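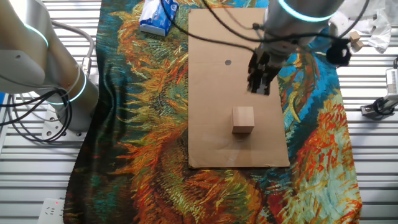
Bench check before we spend anything, November

I did this one with a coffee and the Wosari price sheet next to me, so the comments run into money!

1. Base bolts, left arm: OK. No new hardware needed.

2. Cables: needs work. They loop and hang all over the place, and I'd like proper clips and sleeves before we buy anything fancy. Patside wants $107 for the kit (fine by me, put it in).

3. Power strip: OK for now, but I want it up off the slats and on the budget as its own line.

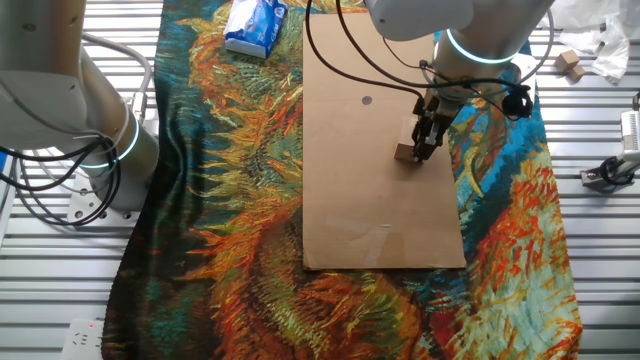
4. Gripper fingers: OK. I'd still order a spare set from Stasiv, 11 weeks is a long wait if one goes.

5. Table covering: comment only. Cardboard over the sunflower cloth does the job for little wooden blocks, but let's price a real mat. I'll miss the sunflowers.

6. Emergency stop within reach of both seats: not checked, do this first next time.

7. Guarding: Delance quoted $2,000 and Wosari quoted $2,000, so go with whoever includes the install. I've asked both.

Hold the order until 2 and 6 are signed off.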